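Robotics Students Turn to Simulation for the Cairns Navigation Project

12 August 2021

The Flemier Institute is pleased to share an update on the work of its student robotics club. During the summer session, members of the club continued the Cairns project, a student-led effort to teach a virtual agent to find its way through furnished indoor rooms. The project takes its name from the small piles of stones that mark a hiking trail, and the comparison is a fair one. The agent must choose a series of points in a room and travel from one to the next until it reaches its goal.

Work on the project began with a simple task. Students wrote a program that could move an agent across an open floor and stop at a given point. Once this was running, they added walls, then doorways, and finally furniture. Each step required changes to the code that came before it, and the club kept a shared log of those changes so that new members could follow the reasoning behind them. The log now holds 1,223 entries and is available to all enrolled students through the department office.

The rooms are built in Bendero, the simulation package used in the Institute's introductory courses. Students choose the size of each room, the surface of the walls and floor, and the placement of tables, chairs and equipment. They also choose the point from which the room is viewed. A high viewpoint has proved the most useful for planning, as it shows the open floor and the way out in a single view. 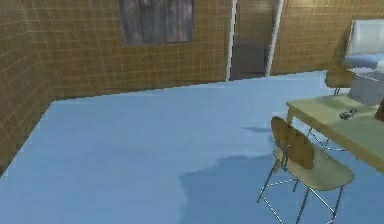
Doorways have received particular attention this term. A path that looks short on a plan may pass too close to the leg of a chair or the corner of a table, and the agent must leave enough space to turn. In the first version of the planner, every piece of furniture was treated as a solid block. This kept the agent at a safe distance, but it also closed off routes that were in fact open. The current version stores the seat, back and legs of a chair as separate shapes. It takes longer to run, and members are still discussing whether the added detail is worth the time.

Tables presented a related question. The space beneath a tabletop is open to a low vehicle and closed to a tall one, and cross braces near the floor may block both. Students decided to give each agent a stated height and to check every route against it. The rule was adopted in July after a series of trials in which a tall agent was repeatedly sent under a table.

A second group within the club has been working on appearance. Its members study how the color of a floor, the pattern of a wall and the shape of a shadow affect the agent's ability to tell open ground from an obstacle. Soft shadows have been the most difficult. An agent trained only on evenly lit floors will often slow down or turn away at the edge of a dark area, even when nothing is there. The group is now preparing a set of 100 rooms in which the furniture stays the same and only the lighting changes. Results will be compared with those from the earlier trials and presented to the club at its first fall meeting.

The club also wishes to report on its plans for competition. Two teams of five students each will enter the Kuvstead Challenge, a student event in indoor navigation. Entrants are given a room they have not seen before and must submit a planned route together with a short written account of how it was chosen. Judges consider the length of the route, the distance kept from obstacles and the clarity of the written account. Both teams have asked for additional practice in technical writing, and the Institute's writing center will offer sessions for this purpose.

Students who wish to join the club are welcome to do so at the start of the fall term. No earlier experience with robotics is required, although a basic course in programming is recommended. New members are asked to complete the Bendero tutorial and to build one furnished room of their own before attending their first working session - the tutorial takes roughly 2 hours. Those with an interest in design, lighting or documentation are also encouraged to apply, as the appearance group has places open.

Forms may be obtained from the department office during regular hours. Completed forms should be returned to the same office, where staff can also arrange access to the simulation software for students who do not yet have an account.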